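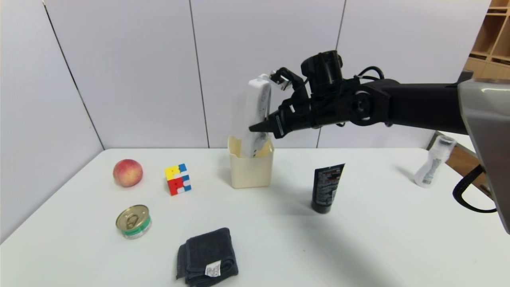
Notebook entry, December, 16.20 – written up by the Altholm bench, Uvham workshop

Sorting the odds and ends from the white table for the Welledora list. The cream container is the one for the power strip. It fits on end with a slight lean, sockets along the side. The dark grey towel stays folded, care tag left on.

The black squeeze tube stands on its cap. I've put it down as "tube, black" until I've read the small print. Same for the little clear bottle near the back corner.

Peach and cube are fine as they are. Peach needs swapping before the break – budget line has 299 left, so no excuse.
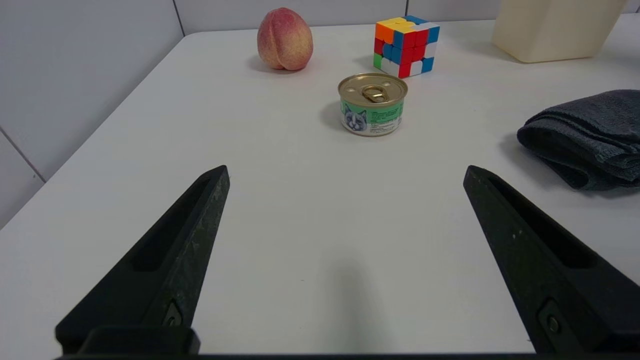
Cat food tin, green label, ring pull. Peach and cube behind.

Still to do: shelf numbers for 4 items, then send the list to Doãn.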